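Husetti Tool Roll: two-arm teleoperation episodes

README and data card
Released April 2019

Summary

Husetti Tool Roll is a set of 560 episodes in which a person drives two robot arms by remote control to handle a soft fabric tool roll and the tweezers that go with it. Each episode holds video, joint positions, gripper commands and a short text label. The set was recorded for imitation learning: the model sees what the arms did under human control and learns to produce the same kind of motion from the camera views.

We picked the tool roll for its mix of soft and rigid parts. Fabric moves when you touch it, and it doesn't go back to where it was. Tweezers are thin, lie nearly flat on the table and are hard to pick up without scraping the surface. A policy that handles one of these well often handles the other badly, and most public sets we looked at contain only one of them.

If you only want to look at a few episodes before downloading everything, get the folder called sample. It has the same layout as the full set.

The task

There are four task variants. The variant name is stored in the label file of each episode.

unroll_only: The roll starts folded. Both grippers take hold of it and open it flat. No tools are moved.

take_out: The roll starts open. The operator pulls tweezers from the slots and lays them side by side on the table, all pointing the same way.

put_back: The tweezers start on the table. One gripper holds the roll while the other slides them into the slots.

full_cycle: All of the above in one go, ending with the roll folded again.

For unroll_only the operator brings the arms in from opposite sides and grips the edges of the fabric before pulling. The left gripper usually closes first, with the right following once the fabric has stopped shifting.

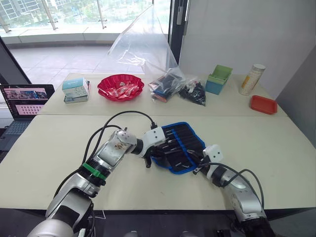

Recording setup

Two arms of the same model are mounted at the front of a cream-colored table, one on the left and one on the right, each with a two-finger gripper. A second table is pushed up against the back of the first. The seam between them shows in many of the videos, and it makes a handy reference line if you want to check that the head camera has not moved.

The operator drives the arms with a pair of smaller leader arms. Moving a leader joint moves the matching joint on the robot, and squeezing the leader handle closes the gripper. There is no force feedback. Operators judge contact by eye, which shows in the data as short pauses just before a grasp.

Three cameras are recorded:

head: looks down and forward over both arms.

wrist_left: mounted at the left gripper.

wrist_right: mounted at the right gripper.

All three streams are written by the Noltex recorder with a shared clock. The wrist views tilt a good deal as the arms turn. We have not leveled or stabilized them, and the calibration files assume you are using them as recorded.

The back table is not cleared between sessions. Episodes have household items and small parts on it – tissues, a bowl of wrapped candy, clear bags, storage containers and so on. They are there as background clutter and get moved from one session to the next. None of them is part of any task. Light comes mostly from a large window behind the tables, so brightness changes with the time of day, and we left auto exposure on for all three cameras.

How episodes were collected

Before each episode the operator sets the start state by hand, steps back from the table and presses the pedal to begin. A second press ends it. The stop is triggered by the operator, so there is often a still stretch at the end. We trimmed the longest of these but left most alone, and you may want to cut them further before training.

Episodes are limited to 300 seconds. If the operator has not finished by then, the recorder stops and the episode is marked timeout. Only full_cycle episodes ran into the limit.

Operators practiced on a spare roll before recording. Practice runs are not included. Apart from that we did not coach anyone on a particular style, so the same variant may be done left-handed in one episode and right-handed in the next. For take_out the only rules were that the tweezers should end up in a row without overlapping, and that the roll should stay on the table.

Wrist views from take_out are the ones people ask for most. The fingers, the blue trim of the roll and the row of tweezers are often all in view together, as in this one.
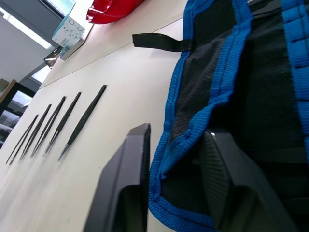

Stukberg Manipulation Group, Eklund Robotics

Labels

Every episode is split into segments, 2029 in total. A segment is one continuous action with one verb. The verbs are reach, grasp, pull, place, insert, hold, fold and release. When the two arms are doing different things, the segment takes the verb of the arm that is moving the object and the other arm is listed under support.

Segment borders were set by hand from the head video and then checked against the gripper signal. Where the two disagreed we kept the hand-set border. Expect borders to be off by a few frames, more so for pull, where the fabric can start to slide before the gripper seems to move.

Each episode also has an outcome field with one of these values:

success: the end state matches the variant description.

partial: some tweezers were handled correctly, or the roll was opened but not flat.

fail: the operator gave up or an item left the table.

timeout: see the section on how episodes were collected.

We kept failures in the release. If you want clean demonstrations only, filter on success. Recoveries inside successful episodes are not marked in any special way. An operator who drops a pair of tweezers and picks it up again still gets success, and the extra reach and grasp show up as ordinary segments.

Splits

The test split has 84 episodes and everything else is training data. Test episodes were taken from whole sessions, so no session appears on both sides. Please don't resplit at random if you plan to report numbers against ours. Episodes from the same session share lighting and background, and a random split makes results look better than they are.

There is no separate validation split. We held out one training session for tuning, and its name is in the file splits.txt.

File layout

Each episode is a folder with these files:

head.mp4, wrist_left.mp4, wrist_right.mp4: the three video streams.

joints.csv: time stamp, joint positions for both arms, gripper opening for both hands. Angles are in radians. Gripper opening runs from zero (closed) to one (open).

commands.csv: same columns as joints.csv, with the values sent by the leader arms.

segments.json: verb, start, end, support.

label.json: variant, outcome, session name, operator code.

Camera calibration is stored once per session, in the session folder. The wrist calibration includes the offset from the camera to the gripper. It was redone in March after the left wrist camera mount was replaced. Sessions recorded before that use the older file, which is kept next to the new one with the suffix _old. The loader picks the right one for you. If you write your own loader, check the session name against the list in calib_notes.txt.

Known problems

The cables on the arms loop out near the wrists and sometimes pass in front of the head camera. This hides part of the left gripper in a fair number of episodes. We have not masked them.

Shiny tips reflect the window and the ceiling lights. Depth estimates made from the wrist video are poor on the metal parts and better on the black handles.

The black fabric has little texture under low light. Trackers that follow points on the cloth tend to drift; the blue trim is a better target.

Time stamps in joints.csv sometimes repeat for one row when the recorder is under load. Drop the second row.

In a few put_back episodes the tweezers go into a different slot than the one they came from. We count this as success as long as they are fully seated.

What the set is good for

It suits behavior cloning, action segmentation and work on how two arms share a job. We have also used it to pretrain a grasp detector for thin objects, with fair results.

It is a poor fit for anything that needs force or touch, as neither was recorded. All episodes come from one room, one pair of arms and one type of tool roll. A policy trained on this alone should not be expected to work with a different roll on a different table, and we have not tested that.

Privacy

Operators are identified only by a code. They agreed to the release of the recordings. Audio was not recorded. The laptop that sometimes shows at the left of the head view belongs to the recording setup.

Getting the data

Download scripts are in the folder tools. Run fetch_sample first and make sure the three videos open and the row counts in joints.csv and commands.csv match. Then run fetch_all, which resumes if the connection drops. Checksums are in the file sums.txt.

To replay an episode with the video and joint curves next to each other, use the script view_episode with the episode folder as its only argument. Press the space bar to pause and the arrow keys to step one frame at a time.

License and changes

The data may be used for research and teaching. For commercial use, write to the group first. If you publish with it, name the set as Husetti Tool Roll and say which split you used.

Report wrong labels through the issue tracker, with the episode folder name and the segment start time. Corrections go into segments.json only – the videos and the joint files will stay as they are in this release.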